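Two-arm phone box packing by teleop, want your opinions on demo style
Forum: Teaching & Teleoperation > Show your setup

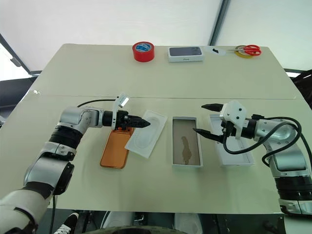

Phone box task from the head camera. Case and insert tray on the left, box bottom in the middle, lid on the right.

jindle_bot
Original poster
Monday, 8:12 pm

OK I have been lurking here forever and finally have something worth posting. I've got the two-arm station going and I'm teaching it to pack a phone box. Case goes in the bottom, insert tray goes on top of the case, lid goes on. Four steps if you count squaring up the box first, which I do now, for reasons I'll get to.

Everything is by remote control, one leader arm in each hand, with the head camera plus a little camera on each wrist. The follower side runs Flolano for the control stack and I'm recording with Zuvach. I have 100 clean demos as of this evening and I am having a ridiculous amount of fun. My wife came in during number 60-something and asked if I was winning.

Stuff I've learned so far:

The insert tray is the hard part. It's thin and it slides all over the table, and if you come straight down on it the fingertips just skate. What works for me is a shallow approach, slip one finger under the edge, close, lift a tiny bit, wait, then lift for real. The pointed fingers on the left gripper are so good for this.

The lid is the second hardest. The right arm has the long fingers and I pinch one wall of the lid, one finger inside and one outside. Then it has to get flipped over, and I've been doing that as a handoff between the arms. It looks great when it goes well!

The case is easy. It's kind of grippy and forgives everything.

My actual question: how slow do you all go? My early demos are slow and careful with lots of little pauses. My later ones are nearly twice as fast because I got better at it. Do I mix them or throw the early ones out?

Also do you leave in the demos where you fumble and recover?

marrowbone
Monday, 8:40 pm

Love this. Two-arm packing is such a good task, there's so much going on in it.

Throw the slow ones out. I'd say it louder if I could. The pauses are poison. When you stop for half a second to think about the tray, the robot sees the same picture over and over with no motion attached to it, and it learns to sit there. I had one policy that would hover over a bowl for the rest of its life. Gorgeous hover, very stable.

Keep the fumbles, as long as the recovery is smooth.

Petra_in_Duluth
Monday, 8:51 pm

I'm going to disagree with marrowbone on the slow ones. Trim them! You don't have to delete a whole demo over a pause. Run something over the recordings that drops the steps where neither arm moves past a small threshold, and you get most of your data back. I did this with a shirt folding set and went from "statue" to "folds the sleeve and then gets lost", and I was thrilled with that.

Just be careful around the gripper closing. The arm is still while the fingers close and you don't want to cut that part out. Ask me how I know.

marrowbone
Monday, 8:58 pm

How do you know

Petra_in_Duluth
Monday, 9:03 pm

569 demos where the shirt was apparently picked up by magic.

jindle_bot
Original poster
Monday, 9:10 pm

Oh no. Oh Petra.

OK so trimming it is, with the gripper steps protected. I can filter on gripper command pretty easily, it's its own channel in the recording.

coldsolder
Monday, 9:22 pm

Fun task. Two things from somebody who did a year of box packing with hand guiding before I ever touched a leader arm.

First, your box bottom is open side up with a shadow across the inside. Your wrist cameras are going to see that shadow change every time an arm goes over it. Put in some demos with the lights different. Move the lamp, close the blinds, whatever you've got. That window side of the room is going to bite you in the afternoon if you only record at night.

Second, and I know this is the teleop section, but have you thought about teaching the tray grab by hand? Put the arm in free mode, grab the wrist, and physically walk it through the pickup. For contact stuff on a thin edge you can feel the table. With a leader arm you can't feel a thing unless you've got force feedback, and most of us don't.

jindle_bot
Original poster
Monday, 9:35 pm

The shadow thing is a great catch, I've only ever recorded after dinner. I'll do a batch on the weekend in daylight.

On hand guiding, I tried it for an evening! I liked the feel a lot. My problem was my own hands being in all the camera views. The robot would train on pictures with my forearm in them and then at run time, no forearm. Did you get around that?

coldsolder
Monday, 9:44 pm

Guide it once by hand, save the joint path, then let the robot play the path back alone with the cameras recording. Your hands are gone from the pictures. You have to put the objects back exactly where they were, so tape corners on the table. It's slow, but the pickups are beautiful.

Nnamdi Garba
Monday, 10:05 pm

Playback works fine on rigid parts that stay where you put them. I wouldn't use it here. An insert tray that slides is going to end up a few millimeters off between the guided run and the playback, and then you've recorded a confident miss. You could throw out the misses, but at that point you're spending three passes to get one demo. With a leader arm you see the tray move and you correct for it, and that correction is the most valuable thing in the recording. I'd much rather have an ugly teleop grab with a live correction in it than a perfect replay.

Also you have two arms. Hand guiding two arms at once through a lid handoff is a job for two people who like each other.

coldsolder
Monday, 10:11 pm

Fair on the two arms. I stand by it for the tray. If he's missing by millimeters on playback then his setup is loose, and he'd want to find that out anyway.

Nnamdi Garba
Monday, 10:19 pm

The tray is loose, it's a loose tray! We can agree to differ. I did 17 playbacks of a gasket pickup once, same fixture and same tape marks, and lost five. It put me off.

tinywrench
Monday, 10:26 pm

jumping in with a beginner question, sorry. why is there other stuff at the back of the table? the tape and the scissors and the other box. do you have to clear that off or does it help

jindle_bot
Original poster
Monday, 10:34 pm

Not a dumb question at all! I leave things back there and shuffle them. With a bare table the policy can get thrown by the first new thing that shows up. The iPhone box is the one I watch most, it's white and boxy like the parts the robot is supposed to care about. If it goes reaching for that one I know I've got more recording to do.

Petra_in_Duluth
Monday, 10:41 pm

Yes to a decoy box! Move it forward sometimes too, where it's a real temptation. I'd also swap the left and right starting spots in some of the demos. Right now if the tray always starts on the left and the lid always starts on the right, it might learn "left arm goes left" and never look at anything.

jindle_bot
Original poster
Monday, 10:48 pm

The lid needs the long fingers though. The left gripper can hold it for the handoff but I wouldn't want it starting the flip.

Petra_in_Duluth
Monday, 10:52 pm

Then keep the sides and vary everything inside each side. Rotate the tray, push it near and far, let the case and tray overlap one way and then the other. Turn the box bottom a few degrees. You get a lot out of a few degrees.

ridgeline_ray
Monday, 11:07 pm

Did you square up the box as a step on purpose? You said you had reasons and then never gave them, I've been waiting the whole thread.

jindle_bot
Original poster
Monday, 11:15 pm

Ha, sorry Ray! The case fits in the bottom with hardly any room to spare. If the box is turned at all, I had to turn the case to match while holding it in the air, and I'm bad at that with a leader arm. So now the right arm nudges the box straight first with a fingertip and the left arm can come in at the same angle every time. My success rate as the human went way up. And then when the robot has a go it has a box that's straight too, because it does the nudge itself.

You'll want to nudge low on the wall. High up, it tips.

marrowbone
Monday, 11:21 pm

That's smart. Making the job easier for yourself is half of good teaching. I still say drop the slow ones.

jindle_bot
Original poster
Monday, 11:29 pm

Here's my plan, tell me if it's silly. Train one policy on only the fast demos and one on everything with the pauses trimmed. Same number of training steps. Then run each of them 17 times in honor of Nnamdi's gaskets, with the box and tray in the same set of starting spots, and post both scores.

Nnamdi Garba
Monday, 11:33 pm

I accept this tribute. Write down where each failure happens too. "Dropped the lid" and "never got under the tray" are different problems, and the second one tells you what to record next.

coldsolder
Monday, 11:36 pm

And one run in daylight please

tinywrench
Monday, 11:50 pm

following this. does anyone know if Zuvach will do the gripper filter or do I have to write it myself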